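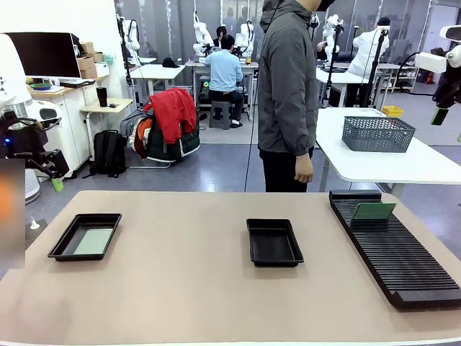
3.2 How word of a suspected case travelled

We turn now to the part of the study that took us the longest, and which we enjoyed the most, namely the slow business of finding out how news of a suspected measles case made its way from a household to the district health office. The reporting form in use across Teddale asks only for the date on which a health worker first saw the child. It has no space for the neighbour who noticed the rash, or the aunt who walked to the clinic to ask whether anybody was in, and so a good deal of what matters is lost before the form is even picked up.

Our interviews were held in the villages of Birhane and Coklow during March, after the rains had eased and the road was open again. Jalen Haddad, who grew up a short way from Coklow and speaks both local languages, led most of the conversations and was very patient with the rest of us. We let people tell the story in whatever order they liked (several began with an earlier outbreak, and one grandmother with her own childhood) and only afterwards did we sort the answers into the stages shown in Figure 3.

Figure 3. Stages between first concern in the household and receipt of a report at the district office.

In Birhane the usual path was short. A parent spoke to the village health worker, who rang the clinic the same evening, and the clinic passed the message on by telephone. In Coklow, where there is no signal below the ridge, families more often waited for market day and told the nurse in person. Two mothers said they had held back because an earlier alarm, which the laboratory later found to be rubella, had led to harsh words at the water point, and they did not wish to be the cause of another. We were grateful to them for saying so, and we have tried to carry their point through to Section 5.

The Guvunero rumour line, a free telephone number set up by the district, was known to nearly everyone we met, though few had rung it. Those who had were pleased to be answered by a person. What they missed was a call back: a family who reports a sick child would like to hear the result, even when the news is good, and at present the result goes to the clinic and stops there.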